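4. Preparing Drawings for the Penrose Book Template

Read this section before you scan anything. The Penrose template builds a picture book from a stack of drawings and a page of comments, and the sales page makes it sound like a ten-minute job. Allow an evening.

4.1 Scanning

1. Wipe the scanner glass with a dry cloth. Crayon wax smears, so check the glass again after every few sheets.
2. Set the resolution to 300 dpi or higher. The software offers an "Auto" setting. We have tried it on pencil drawings and would leave it alone.
3. Scan in color, even for black ink. Old paper has a tint, and the grayscale mode turns it muddy.
4. Save each drawing as its own file. The template takes up to 62 drawings per book.

Note: The "Restore" button claims to repair faded marker. What it does is raise the contrast on everything, coffee rings included. Save a copy first.

4.2 Placing the drawings

1. Open the template and choose Gevier (square) or Bado (landscape). You can switch later, but every caption box will move.
2. Drag the first drawing onto page 4. Pages 1 to 3 are reserved for the title, the copyright line and the dedication.
3. Pull the corner handles until the drawing sits inside the dotted line. Anything outside it may be trimmed.
4. Check the left-hand pages for signatures close to the fold. Small ones vanish there.
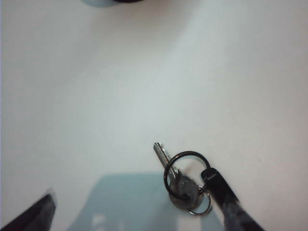 Keys on a white tabletop.

4.3 Adding comments

1. Click the caption box under a drawing and type the comment. Keep it under 30 words. The box will accept more, then quietly shrink the type until it can't be read in print.
2. Use one typeface for the artist and another for the parent or commentator, if you have both.
3. Run the spelling check, but refuse its corrections to anything the child wrote. It will offer plenty.

Caution: "Smart Arrange" reorders the whole book by what it calls visual flow. There is no undo for this command. If your drawings run in order of age, keep it switched off.

4.4 Ordering a proof

1. Choose Pretonano Matte for the proof. The gloss stock looks richer on screen than it does in the hand.
2. Order one copy. The discount starts at 100, and it is not a good reason to skip the proof.
3. Compare the proof with the original drawings in daylight. Reds usually print darker - some purples come out blue - and the on-screen preview shows neither.
4. Correct the files, upload them again and reopen the preview to make sure the new versions loaded.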